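Two Arms, One Cable: What We've Been Up To at Giltel

If you read the August issue you may remember me grumbling about cables. Cups, blocks, lids, all fine. Give our two-arm setup a piece of cable and it would do something different every single time, because a cable does something different every single time. You nudge one end and the other end wanders off to a place you never planned for. So naturally that's what I've been working on ever since!

The question I wanted to answer for the Gimo project was pretty small. When two arms have to share a thin cable, do they learn it better if you train them as one big robot with two hands, or as two robots that can each see what the other is up to? Most of the people I talk to have a strong opinion on this (I did too, and mine was wrong, more on that in a minute).

We collected 196 demonstrations, all of them driven by a person, all of them the same basic job: one arm picks up the cable near an end, offers it to the other, the second arm takes hold, and the two of them end up with it strung between the grippers. There are wrist cameras on the arms and a fixed camera over the table. The wrist views are the ones I've been staring at the most, since they're where the trouble shows up first.

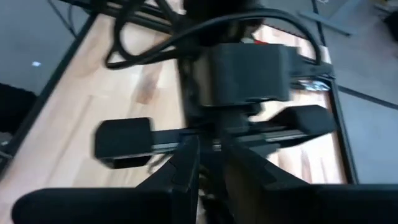

Anyway, blur. I used to throw out wrist footage with heavy blur in it, figuring the model couldn't learn much from a smear. This time I left every bit of it in for one training run and filtered it out for another, just to see. The run with the blur left in did better, and the gap was easy to see at the handoff. My guess is that the arms move fast right before they meet, so when I filtered out the smears I was also throwing away most of the approach. It's only a guess. I'd want to slow the demonstrations down and try again before I put it in a paper.

Back to the main question. We trained 3 versions. The first treats both arms as a single body and spits out all the motion at once. The second gives each arm its own policy, plus the other arm's position. The third is like the second, except each arm also gets the other one's wrist camera. I was betting on the first one, and I lost a lunch over it. It was smooth, it looked great, and it kept closing the second gripper a little too early, as if it had memorized the rhythm of the handoff and didn't much care where the cable was.

The third version was the keeper. It hesitates (you'll see it hover near the cable, back up a touch, and come in again), and it's slower than I'd like. But it waits for the cable, and that's the whole job.
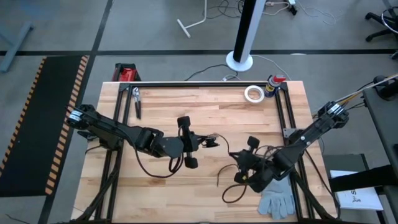 I should mention the failures, because there's one kind that still gets us. If the loose end curls back under the part being held, the receiving arm sometimes goes for the curl. From its wrist camera the two bits look almost the same, just thin and dark and close together. The fixed camera can tell them apart most of the time, and I suspect the policy isn't leaning on that view enough. I tried bumping up the resolution on the fixed view and got a small improvement and a much longer training time. Not a trade I'm in love with.

Our friends over at Bălan are going to run the same 3 versions on their own table with a stiffer cable, which should tell us whether any of this carries over. I've sent them the demonstrations and my notes, typos and all. If you'd like the data too, write to the Giltel lab address and I'll add you to the list. The write-up goes to the Iltden workshop once I've redone the blur comparison with slower demonstrations.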